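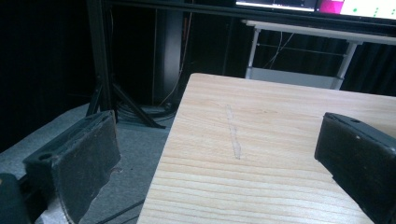
# 플롤베리(Flollberg) 공동체 본부 공개일 방문기

6월에 열린 플롤베리 공동체 본부 공개일에 다녀왔다. 안내문에는 "모든 구도자에게 열린 언덕"이라고 적혀 있었는데, 주차비부터 받았다. 영수증은 달라고 해야 준다.

오전 견학은 본관에서 시작했다. 공동체의 뿌리가 우르코우(Urkow) 수도원의 비밀 전승에 있다는 설명이 길게 이어졌다. 근거 문헌을 물었더니 필사본은 보존 문제로 공개하지 않는다고 했다. 사본이나 목록도 없느냐고 다시 물었고, 다음 순서로 넘어갔다.

## 오누오하 예배당

언덕 위 오누오하(Onuoha) 예배당까지는 계단이 300개라고 한다. 올라가면 숨은 차지만 전망은 좋다. 안내원은 건물이 "땅의 기운이 모이는 지점"에 섰다고 했다. 그런데 입구 안내판에는 원래 물탱크 자리였다고 쓰여 있다. 나는 안내판 쪽을 믿는다.

정오 치유 명상은 직접 참여했다. 조용했고 의자가 딱딱했다. 끝나고 소감을 말하는 시간이 있었는데 먼저 손을 든 두 사람이 다 기존 회원이었다. 무릎은 올라올 때와 똑같이 아팠다.

## 도서실과 강좌

도서실은 괜찮았다. 장서 482권이라는데 점성술과 찬송가집이 많고, 공동체를 외부에서 연구한 책은 찾지 못했다. 사서 일을 보는 분은 친절했고, 없는 책은 없다고 바로 말해 주었다. 이날 들은 답 중 제일 시원했다.

오후 2시에는 루콜룸(Lukolum) 통신 강좌 설명회가 있었다. 6단계 과정이고 첫 단계만 무료다. 나머지 비용은 "자발적 헌금"이라는데, 다음 교재가 헌금 확인 뒤에 발송된다면 수강료와 뭐가 다른지 모르겠다. 신청서에는 태어난 시각을 적는 칸도 있다. 나는 비워 두고 나왔다.

정원 산책만 할 생각이면 가 볼 만하다. 점심은 채식 수프 한 가지뿐이고 간이 싱겁다.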